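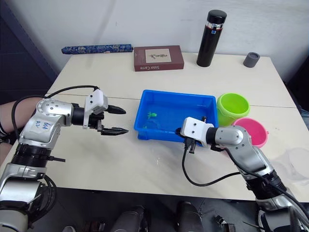

Agustina Carrasco had asked the regional library board for one thing above all, which was that the word "renewal" be kept out of the consultation paper. Residents of Humstead had seen the term attached to two earlier proposals, she told the board, and on both occasions it had meant shorter hours. The paper was reissued in November under a plainer title, Public Library Hours and Services, and drew 393 written submissions, the largest response the Humstead and Clarkstead Regional Library Service has received on any question.

The submissions make instructive reading. Collections, long assumed to be the principal concern of borrowers, were raised in a minority of them. Most correspondents wrote about time: the hour at which the doors open, the hour at which the heating is turned down, and the length of the interval between the last school bus and closing. Shift workers at the Favineck cannery asked for early mornings. Parents asked for Sundays. Several correspondents in Clarkstead requested that the reading room remain open through the lunch hour, a practice discontinued when the branch moved from the old council chambers to its present site beside the swimming centre.

Opening hours are seldom treated as a matter of policy. In the annual reports of most regional services they appear on the inside back cover, below the telephone numbers. Their effect on use is nonetheless considerable. A branch that opens at ten is closed to anyone who begins work at nine and finishes after five, and a Saturday morning session shared with children's story time offers limited relief to a person wishing to complete a tax return or a licence application. In towns where the bank and the motor registry have both withdrawn their counters, the library is frequently the last staffed public office with a printer.

The Humstead branch at present opens for 26 hours a week. The board's preferred model would raise this to 67 hours by introducing unstaffed access, under which registered members enter with a card outside staffed hours, borrow through a self-service terminal and leave by a set time in the evening. Comparable arrangements operate in a number of rural services, with varying degrees of success, and the board has been careful to describe its own as a trial.

Opinion on the trial is divided. Supporters regard it as the only affordable means of offering evening access in a town of Humstead's size. Those opposed have drawn attention to the position of members under sixteen, who would not be admitted without an adult, and to the older borrowers for whom conversation at the desk is a substantial part of the visit. The staff association has sought a written undertaking that staffed hours will not be reduced while the trial is under way. The board gave that undertaking on 5 June 2025, and it now forms an appendix to the operating plan.

Jozefína Hudec, branch librarian at Clarkstead, takes a measured view. Her own branch ran a modest version of extended access in the local history room, which has a separate street entrance, and she found the evening users to be a different group from those who came by day. Many were students enrolled in distance courses. Others were family historians working through the Insaurralde papers, a deposit of shearing ledgers, letters and station accounts that had scarcely been consulted in the preceding decade. Requests for items from the deposit had to be lodged before five o'clock and were left in a locked bay for collection, an arrangement that required additional work each afternoon but gave rise to few complaints.

Ms Hudec's principal reservation concerns enquiries. A reader who cannot find a book at seven in the evening will generally go home without it, and the failure is recorded nowhere. She has recommended that a paper slip and a pencil be placed at every terminal, and that the slips be answered by telephone on the next working day. The board has accepted the recommendation for both branches.

The cost of the trial falls chiefly on doors, lighting and insurance. Humstead's front entrance dates from a period when public buildings were designed to be unlocked by a custodian with a ring of keys, and its replacement must satisfy the heritage adviser as well as the fire authority. Drawings have been lodged with the shire. Member inductions are to be held in the meeting room on Tuesday evenings, and bookings may be made at the desk during the existing hours.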